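## 6. Bleeding the radiators

Do this in July, when you don't need the heating, or in the first cold snap, like everyone else in Prallbridge.

1. Switch the Alva boiler off at the wall and let the radiators cool.
2. Start downstairs, at the radiator furthest from the boiler.
3. Hold a cloth under the valve and turn the key a quarter turn anticlockwise.
4. Wait for the hiss to become a dribble, then close it.

**Caution:** Don't take the valve screw right out. Otis Yazzie did, and we chose the new carpet together. 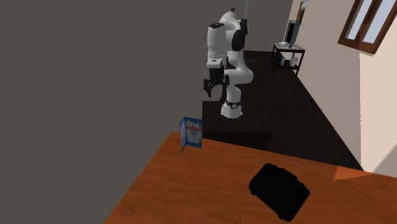 5. Move upstairs and repeat. The landing radiator takes longest and gurgles throughout – let it.
6. Check the pressure gauge. If it reads under 1 bar, top up using the filling loop (section 2).

**Note:** The key lives on the hook by the meter. Please put it back there.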